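The share house on Amato Street had a rule for everything, and every rule was written on masking tape. I lived there from one July to the next and I still can't open a fridge without looking for my name.
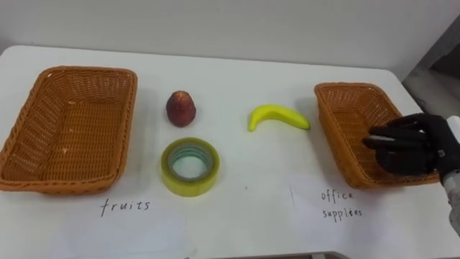
Labelling is how polite people have an argument. You don't tell a housemate he's eaten your cheese. You get out a texta. A basket with "fruits" handwritten on the table below it seems harmless enough, but sooner or later some larrikin turns up with a tomato, and then you need a meeting. Ours went for 2 hours and the tomato was adjourned.

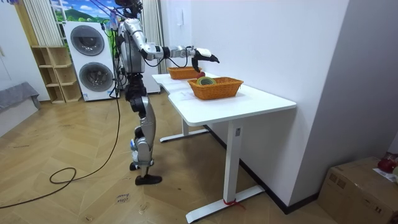
Lucrezia Colombo wrote in to say that her household in Iststead gave up labels altogether and now everyone simply steals, and that the mood at dinner has improved. I believe her. I also notice she didn't mention what's for dinner. 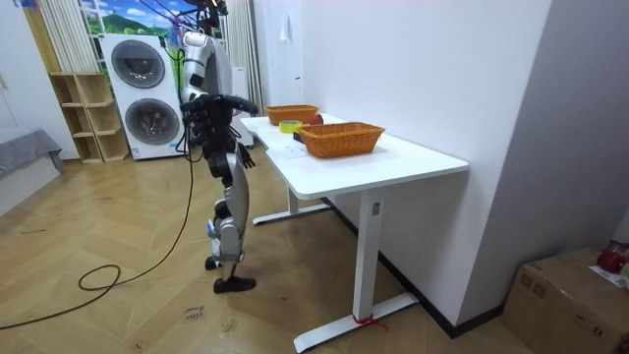 Iststead Neighbourhood Writers' Club

My own kitchen has 4 shelves and one occupant, and last week I caught myself writing "mine" on the margarine. The old colour-coded roster is in a drawer somewhere. I'm told it was my turn to do the bins.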